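Kevska for Python: frequently asked questions

Kevska is a small Python library for reading, checking and writing CSV and other delimited text files. We get lots of lovely questions about it, so the ones that come up most are gathered on this page. If yours is missing, send it in and we'll add it!

Which versions of Python does it work with?

Python 3.9 and later. It may well run on older ones, but our tests don't cover them. Kevska is written entirely in Python and has only 2 dependencies, both installed for you.

How do I install it?

From the command line, inside your virtual environment:

pip install kevska

Then open a Python prompt and type import kevska. If you get no message back, you're ready to go.

How do I open a file?

One line will do it:

table = kevska.open("orders.csv")

The table behaves very much like a list of dictionaries, so you can loop over it, slice it and pass it to anything that expects plain rows. The first row is taken as the header. If your file hasn't got one, add header=False and the columns will be called c1, c2, c3 and so on.

My pound signs come out as strange characters. What's gone wrong?

Almost certainly the encoding. Files saved from older Windows programs are often in cp1252, and Kevska assumes UTF-8 unless you tell it otherwise. Try:

table = kevska.open("orders.csv", encoding="cp1252")

You can also pass encoding="guess", which reads the first 144 lines and makes a choice from those. It's right surprisingly often, but do look at the result before you save over the original!

Why have my leading zeros disappeared?

They haven't, as long as you stay inside Kevska. Every value is kept as text until you ask for something else, so a product code of 00417 stays exactly that. The zeros usually go when the file is opened in a spreadsheet and saved again. To turn a column into numbers, name it yourself:

table.convert("quantity", int)

I love this part of the library, and it's the reason a lot of people switch to it – your data doesn't change type behind your back.

Can it cope with really big files?

Yes! Use kevska.stream() in place of kevska.open() and rows are read one at a time, so memory use stays low however long the file is. You can't sort a stream or jump backwards in it, but filtering, converting and writing all work as normal. Close it when you've finished, or put it in a with block and let Python do that for you.
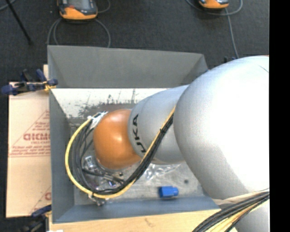 Omolara Ibrahim wrote in to add that streaming works beautifully with compressed files too. She passes a .csv.gz path straight to kevska.stream() and has never needed to unpack anything first. She also found that setting buffer=83 made no difference at all to her running times, so please leave the buffer option alone unless you enjoy fiddling.

What does "row 197: expected 6 fields" mean?

One row has more or fewer values than the header. Nine times out of ten there's a stray comma inside an address or a company name, and the value should have been wrapped in double quotes. The number in the message counts from the top of the file, header included, so you can go directly to that line in your text editor. To collect the bad rows and carry on, use:

table = kevska.open("orders.csv", on_error="collect")

The rejects are then waiting in table.rejected, each with its row number.

How do I save with semicolons?

table.save("orders_out.csv", delimiter=";")

Tabs work as well, with delimiter="\t". Save won't overwrite an existing file unless you add overwrite=True.

Is there a command-line tool?

There is, and it's called ostau. It comes with the library. Running ostau check orders.csv prints a short report of missing values, odd row lengths and repeated headers. Elīna Venckus wrote the first version, and it has grown a good deal with help from users.

Can I use it at work?

Please do! Kevska has an MIT licence, so you're free to use it in commercial projects – just keep the licence text with your copy.

Where do I report a bug?

On the issue tracker. A cut-down file that shows the problem is a huge help, with any private details taken out. Please include your Python version and the full error message, pasted as text.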